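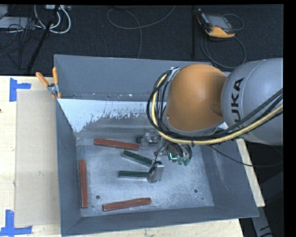 What does an instrumented insole measure?

An instrumented insole measures the pressure between the foot and the shoe while a person stands, walks or runs. Many models also record the movement of the foot with a small motion sensor.

Instrumented insole

An instrumented insole (also pressure insole, sensor insole or, in older texts, recording sole) is a thin insert for a shoe which contains sensors and sends their signals to a memory unit, a watch or a phone. It is used in sports training, in the study of walking and running, in the fitting of footwear and in rehabilitation after injuries of the leg. It differs from the force plate, which is built into the floor and can register only the steps that fall on it.

History

Attempts to record the load under the foot inside the shoe are older than electronics. Early devices used air chambers in the sole, connected by rubber tubes to a drum that the walking person had to carry in the hand. The method gave the timing of the steps but very little about the force.

Electrical sensors small enough for a shoe came into use in the second half of the twentieth century. The first insoles of this type had only a few separate sensors, placed under the heel and the ball of the foot, and the wires were led up the leg to a box on the belt. Hernán Taipe, who trained middle-distance runners in this period, described the belt box as "a brick that the athlete learned to forget after two laps." The wires often broke at the ankle, where they were bent with every step.

Insoles with a full grid of sensors followed. Wireless transmission removed the cable, and from then on it was possible to measure during a complete training session or a match.

Construction

The usual insole has three layers. The lower layer gives stiffness, the middle one carries the sensors and their conducting paths, and the upper one protects them against sweat and friction. The battery and the electronics are placed in the arch, where the load is smallest, or in a clip on the laces.

Two kinds of sensor are common. The resistive sensor changes its electrical resistance when it is pressed. It is cheap and thin, but its signal drifts when the load stays on it for a long time, and it has to be calibrated often. The capacitive sensor consists of two conducting surfaces with an elastic material between them. Its signal is more stable, and for this it is preferred in laboratories, although the electronics are more complicated. Piezoelectric films are also used, but they respond only to changes of load and are not suitable for a person who is standing still.

The number of sensors differs strongly between models. The Ragnarsson insole, made for clinics, has 99 sensors in each sole. The Fernberg, which is sold to recreational runners, has 16, and calculates the values between them.

Sampling rate

The sampling rate is the number of readings per second. For walking, a rate of 100 is considered sufficient. In sprinting the foot is on the ground for such a short time that a higher rate is needed, and insoles for this purpose work at 500 readings per second or more. A high rate empties the battery faster and produces large files. Some models for this reason change to a lower rate when the wearer is not running.

Measured quantities

From the pressure values, the software calculates the contact time, the time in the air, the total vertical force and the path of the center of pressure from the heel to the toes. The difference between left and right is usually given as a percentage. Forces parallel to the ground, which are important in braking and in turning, cannot be measured with ordinary pressure sensors.

Use in sports

In running, the insole is used mainly to observe how the foot strike changes with speed and fatigue. Grethe Kárason followed the members of the Avley athletics club through one winter and recorded 454 training runs. She found that the contact time became longer in the last third of the long runs in nearly all athletes, but that the point of first contact moved backward only in a part of them. The report, printed in February, advised coaches not to treat these two changes as one sign.

In ski jumping and alpine skiing the insole is worn inside the boot and shows the distribution of the load between the front and the back of the foot. In golf it is used to show the transfer of weight during the swing. Rowing coaches have used it to compare the push of both legs against the foot stretcher.

Use in rehabilitation

After an operation on the knee or the ankle, a patient is often told to put only a part of the body weight on the leg. Without measurement this is difficult to judge. Insoles for patients can be set to a limit and give a sound or a vibration when it is passed. Roxana Montoya and Eusebio Henao, both physical therapists, have recommended that the limit be set on the first day with a bathroom scale as a comparison, and checked again each time the patient changes shoes.

Accuracy and criticism

The values from an insole depend on the shoe. A tight shoe presses on the sensors even when the foot is in the air, and this preload must be subtracted. A sole which slides or forms folds gives false peaks. Temperature also plays a role, as the inside of a shoe becomes several degrees warmer in the first minutes of running. Most manuals therefore ask for a warm-up before the zero point is set.

Kristof Vandenberghe compared two insoles with a force plate at the Drorkton running laboratory, using 3,142 steps. In his paper of October 2023 the contact times agreed well, while the peak forces were too low with both insoles, and the error grew with speed. He concluded that values from different models should not be put in the same table.

A further point of discussion is the ownership of the data. Some clubs include the recordings in the contract of the athlete, others delete them at the end of the season.

See also

Force plate
Gait analysis
Foot strike
Ground reaction force
Smart textile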